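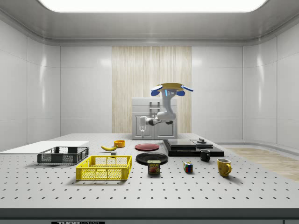 A **correction** is a short notice in which a newspaper, magazine or news site admits that something it published was wrong and says what the right version is. I've been reading them for years (I read them before the front page, which drives my family up the wall), so this entry is longer than it probably needs to be. I've stuck to print newspapers and their websites, with a little on broadcasting near the end.

Corrections go by a bunch of names. American papers mostly say "correction" for a factual mistake and "clarification" for something that was true but gave readers the wrong idea. A "retraction" is the big one, where the paper takes back the whole story or a central claim in it. Then there's the "editor's note," a grab bag for everything else: a source who shouldn't have been quoted, a missing disclosure, a story that leaned on one side of a fight and never called the other. Papers don't agree on where one label stops and the next starts, and I've seen the same kind of slip called three different things by one newsroom inside a year.

## Where they run

Most print papers give corrections a fixed spot, usually page two or the bottom of the opinion page. The idea is that readers learn where to look. Critics have complained for as long as the custom has existed that a wrong headline on page one gets fixed in small type deep inside the paper, and they have a point! A few papers promise to run the correction on the same page as the mistake. The *Rollau Courier* had that rule in its printed handbook, and it worked fine until an error on the crossword page had to be fixed on the crossword page, in a box so small that the clue number got left out. It ran a second correction the next morning.

Online it's messier. The article itself can be changed, so the notice has to say what changed. The usual habit is a line at the top or bottom of the story with the time of the fix. Some sites also keep a running list of every correction in one place, which I love, and which almost always takes four clicks to find.

A fix made with no notice at all is often called a **stealth edit**. Opinions differ on how bad this is. Fixing a doubled "the" without telling anyone bothers very few people. Changing who a senator voted with, and saying nothing, bothers plenty of them, especially now that so many people save pages and compare versions.

## Wording

The oldest argument about corrections is whether to repeat the mistake. One camp says you have to, or the reader won't know what was wrong. The other says that repeating a false claim about a person just spreads it a second time. A typical notice from the first camp looks like this:

> An article in the March issue about the county budget misstated the number of people who spoke at the hearing. It was 8, not 3.

And from the second:

> An article in the March issue about the county budget gave an incorrect number of speakers at the hearing. There were 8.

I go back and forth. For numbers and dates I like having both, so I know whether the thing in my head is the bad version. For accusations I lean toward the second style – if a paper wrongly said a man was arrested, he'd probably rather not see his name next to that word again.

Many newsrooms also have a house rule about blame. Some will say "because of an editing error," which protects the reporter, and a few will say "because of a reporting error," which doesn't. The *Herkar Gazette* banned both phrases after its copy desk got tired of carrying the can. Its notices just say what was wrong and stop.

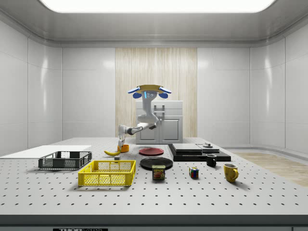
## Corrections and politics

Politicians ask for corrections all the time, and the requests come in very different flavors. There's the plain kind, where a press office calls to say the bill number is wrong, and it gets fixed in ten minutes. There's also the kind where the office doesn't like a word. "Cut" is a classic. If a budget grows more slowly than planned, one party will call that a cut and the other will call it growth, and both will phone the paper. Editors usually turn these down or offer a clarification.

Then comes the awkward part. A paper that corrects itself a lot hands its critics a list of its own mistakes, neatly dated. Candidates have read these lists aloud at rallies. Editors who favor open corrections answer that the alternative is a paper with the same number of errors and no list, and I'm with them on this, though I understand why a small newsroom in the middle of a nasty campaign might flinch.

The best-known example in my own corner of the hobby is the Balogh case. The *Balogh Evening Post* printed the wrong vote total in a mayoral race, giving the winner a margin of 724 when it was 358. The paper fixed it on its website within the hour but didn't run a notice in print, where most of its readers were. The losing side handed out photocopies of the original page for weeks. When the *Post* finally printed a correction it ran across the full width of page one, and the editor added a letter explaining how the delay had happened. I have a copy in a drawer. 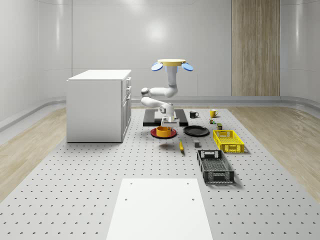 What made it such a mess was the gap between the two editions. People who read online had the right number and thought the argument was silly. People who got the paper on their porch had the wrong one and thought something was being hidden. A lot of current policy on this – fix every version, say so in every version – covers exactly that kind of split.

## The law, briefly

In the United States, many states have retraction laws. The details vary a lot, but in general a person who feels wronged may have to ask for a retraction before seeking certain kinds of damages, and a prompt, prominent one can limit what the publisher owes. Some other countries go further and give people a right of reply, so the paper has to print the person's own answer. American courts have been cool toward that for newspapers, on free press grounds. I'm not a lawyer, so please check your own state.

## On the air

Radio and television correct themselves less often, and it's harder to hear when they do. The anchor says it once and it's gone. Itov Radio used to read its corrections right after the weather, when everybody was still listening, and I wish more stations would copy that.

## See also

- Ombudsman
- Errata slip
- Letters to the editor
- Style guide

*Entry started and mostly looked after by Maham Virk. If I've got something wrong, use the talk page and I'll post a notice up top.*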